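Grinthorpe Physics Outreach Society
Minutes of the Demonstrations Meeting, February 6, 2022

1. Opening and previous minutes
The meeting was called to order by the chair. The minutes of the previous meeting were approved with one correction: the entry on the Van de Graaff generator should read "belt replaced," not "belt ordered."

2. Resonance program
The society confirmed resonance as the subject of the spring program. The running order will be the singing rod, the coupled pendulums, the Chladni plate and the Rubens tube. It was noted that the singing rod must be held at its midpoint and stroked with rosin on the fingertips, and that new members should practice this before the first school visit.

The Chladni plate was discussed at length. The present plate gives clear figures at 475 Hz but poor ones at the next mode, where the sand gathers on one side. Members attributed this to the center bolt, which has worked loose twice. It was agreed to fit a locking nut and to level the plate with a spirit level before each showing.

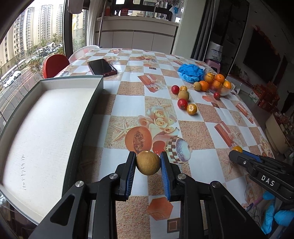
A round fruit in the gripper, on the checkered tablecloth.

3. Rubens tube
The tube was approved for indoor use at the Clarnurell hall only, subject to written consent from the hall. A fire extinguisher and a fire blanket are to be within reach of the operator, and the front row of seats is to be set back 2 meters. The audio signal will be kept under 3000 Hz, as higher tones do not give flame patterns that can be read from the back of the room.

A proposal to run the tube at the Mostari school was declined. The loudspeaker and membrane will be shown there without gas.

4. Coupled pendulums
The matching of the two pendulums was reviewed. Lengths must agree closely if the full exchange of motion is to be seen, and the strings have stretched over the winter. The strings will be replaced with braided fishing line. The swing is difficult to follow against a busy background, and a tablecloth printed with starfish, roses and gift boxes would be a poor choice behind the bobs – a plain dark cloth is to be packed with the kit. 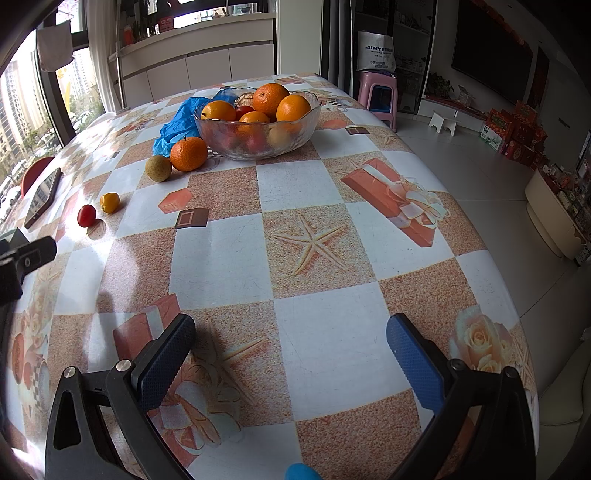

Funding for the spring program was considered next, as item 5. The Ruiz-Ortega grant has been renewed at $400, to be spent on apparatus and not on travel. The signal generator is the first priority. Members also asked for a table covering that can be wiped clean of sand and rosin, and glossy vinyl of the kind used on dining tables was considered suitable, in a single color. The purchase was approved, with any balance held for spare membranes.

6. Actions
Locking nut to be fitted to the Chladni plate.
Consent form to be sent to the Clarnurell hall.
Pendulum strings to be replaced and lengths checked.
Quotations for a signal generator to be brought to the next meeting.

7. Next meeting
The next meeting will be held in March, at the usual place. The meeting was adjourned.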